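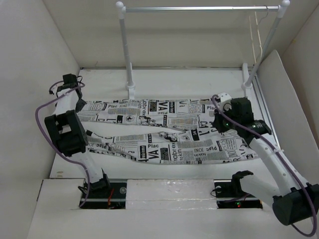 Two-arm cell with the newspaper-print trousers and the small clothes rack

From: Albertina Amaral
To: cell-practice list
Date: July 1, 2020
Subject: Re: [cell-practice] Wording for the garment section, draft 4

Hi Yolotzin, hi everybody,

Thank you so much for getting the draft out, and sorry it took me a while to sit down with it properly (we've been moving benches at Drutholm and I have only just found my good chair again). I think it's in lovely shape. I have one real quarrel and a few small things.

Yolotzin Trujillo wrote:
> 7.2 The garment shall be laid flat and free of wrinkles before
> each run. The operator shall confirm this by eye.
> 7.3 Cables on the moving arms shall be secured so that they
> cannot touch the garment or the rack.
> I'd like to close these two before we send it to the Girent
> people. Does anyone object to "free of wrinkles"?

I do, a little! Look at the trousers in the picture at the top. The legs are a bit twisted, and the lower one is folded over itself in the middle so the print turns sideways. Under 7.2 as written, that run should never have been started, and I would hate to throw out that sort of cloth, which is how clothes arrive in anyone's house. What I'd rather have is a starting state that is written down, whatever it is. Something like:

"7.2 The starting state of the garment shall be recorded before each run, including folds, twists and which way the legs point."

The Stoica group went through nearly 3,000 runs last winter with "flat" as the only word in the log, and they had to set aside 353 of them later when two operators found they had meant different things by it. I know that still stings over there, so please be kind if you bring it up.

On 7.3, yes to the idea, but I'd say how. Both of our arms have a purple cable running down along the outside, and on the right one you can see a cable clip on the white links. I would ask for a clip on every long link and a slow full-reach sweep with the rack in place before any cloth goes in. "Cannot touch" is hard to promise, and a sweep is something a person can do and sign for.

Two little ones. Could the rack feet get a line of their own? Their position matters as much as the garment's, and at present they're only in the appendix. And a busy print like ours ought to be noted by name in the log, as Bolusari already does with its patterned shirts.

I can write all this up as marked changes if that's easier for you. Just tell me which file is the current one, as I seem to have two draft 4s.

Warmly,
Albertina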